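I bought Skelico satin coat in February, after my colleague Joni Lindqvist recommended it to me. We finish large moulded parts in dark colours, and before this we used the Kinnunen coat for many years. Kinnunen is good, but it takes a long time to become hard and it collects every bit of dust in the hall.

Skelico comes in a 2 litre tin with a plain grey label. The instructions are short and I had to read them twice, as the English was not easy for me. You stir it well, put on a thin first layer, wait 40 minutes and then put on the second. I waited 30 minutes one time, and the second layer pulled a little at the edges. So please follow the time on the tin.
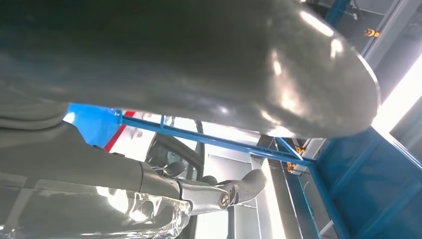

Finish and appearance

On dark grey the shine is between matt and satin. Strong lights give small white spots on the curve and a softer band across the middle, and the surface looks smooth but slightly mottled when you come close. I like this - a perfect mirror shows every fingerprint. My customer in Keltholm asked if a more even look is possible. With a roller I could not do it, with a spray gun it was a little better.

The rounded ends need the most care. The coat wants to run down towards the rim, so I start there with a nearly dry brush and go to the flat areas after.

The smell is quite strong, and the lid is difficult to close again. I now put a piece of plastic film under it. The price was 207 for the tin with delivery from Andby, which is more than I paid for Kinnunen. For small parts I would still buy the old one. For the large ones I have already ordered a second tin.

Rhun Bowen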